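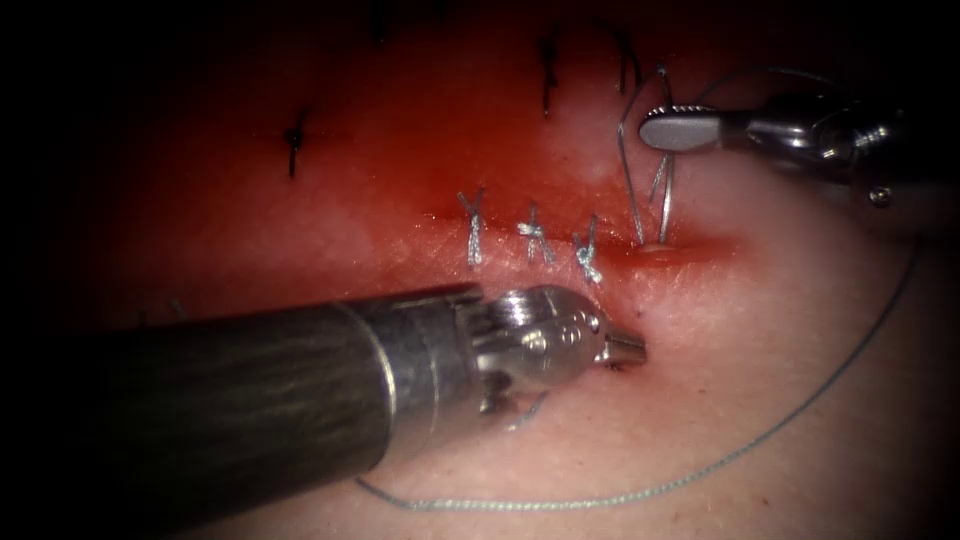

4.2 Relationship claims in short biographies

Of the 1,791 biography pages in the sample, 767 contained at least one statement about a current or former partner of the subject. These statements were coded separately from the rest of the page, as described in Section 3. A statement was marked as sourced if the page named a publication, an interview or a public post in which the claim could be found. All other statements were marked as unsourced, including those introduced by phrases such as "it is said" or "fans believe."

Most unsourced statements concerned people who were known mainly through a family member. The pages on relatives of singers and television contestants were short, often repeated the same opening sentence, and gave the relationship more space than the person's own work. Pryor and Gündoğdu describe a similar pattern in their study of the Grellis archive, although their sample was limited to actors. Our results differ from theirs on one point. In the Grellis pages, rumors were usually removed once a marriage was announced, while in our sample the older claim tended to stay in place next to the new one.

The word "rumored" was treated with care during coding. Two coders, Milagros Ignacio and Taner Coşkun, first worked apart and then compared their results. They disagreed on 19 pages. In most of these the word appeared in the heading and was dropped in the body of the text, so that a reader who skipped the heading would take the relationship as confirmed. Such pages were coded by the wording of the body.

Four sites supplied the pages. Zastwood and Pisance allow registered users to edit an entry, and both keep a public record of changes. Magaña and Grellis do not. For the latter two, we could not establish when a claim was first added, and they are left out of the analysis of timing in Section 4.3.

Figure 4. Suture knots in braided thread along a straight incision in a synthetic tissue pad.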